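Search this site
Enter keyword
Go

This site uses cookies to remember your preferences. Accept | Manage settings

Household Tips: Preparing Your Home for a Rally Day

Published by the Kustport Residents' Information Office

Political rallies are expected at Troltis Square on 22nd July. The permit allows for 2,547 people, and the streets nearest the square will be closed to cars. Residents of every political view are asked to plan ahead so that the day passes with little trouble at home.

Shop for groceries before the closures begin. Households should have enough milk, bread and medicine for two days. Deliveries to Ngata Street will not be accepted while the barriers are in place, and parcels should be redirected to a work address or a relative.

Move trash cans, planters and folding chairs indoors or behind a locked gate. Yard signs may stay where they are, provided they stand on private property and do not block the sidewalk. Paper leaflets left on the doorstep can go in the regular recycling. Glossy stickers cannot.
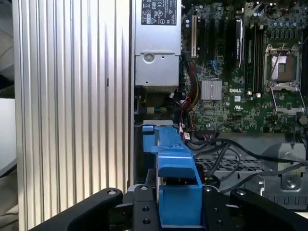
May a household hang a campaign banner from an apartment balcony?

The lease decides the matter in rented buildings, and the building rules decide it in all others. Where banners are allowed, tie them at all four corners and keep them clear of the railings below.

To remove sticker glue from a mailbox or front door, lay a cloth soaked in warm soapy water over the spot for several minutes, then lift the edge with a plastic scraper. Cooking oil will loosen what remains. Test painted surfaces first in a place that does not show.

Close street-facing windows while speakers are in use. Pets that dislike noise do best in a back room with a radio playing softly.

The Prolano parking lot has 1,232 spaces and will be open to residents overnight. Bring proof of address.

Questions may be sent in writing to Tegan Donnelly at the Information Office.

Comments (3)

ngata_st_renter: Does the parking lot take a utility bill as proof of address?

M.: The cooking oil worked on my mailbox after the May rally. Wash it off well afterward or it collects dust.

Third Floor: Please post the barrier map as well. Last time our side door was closed off and we had to walk around the block.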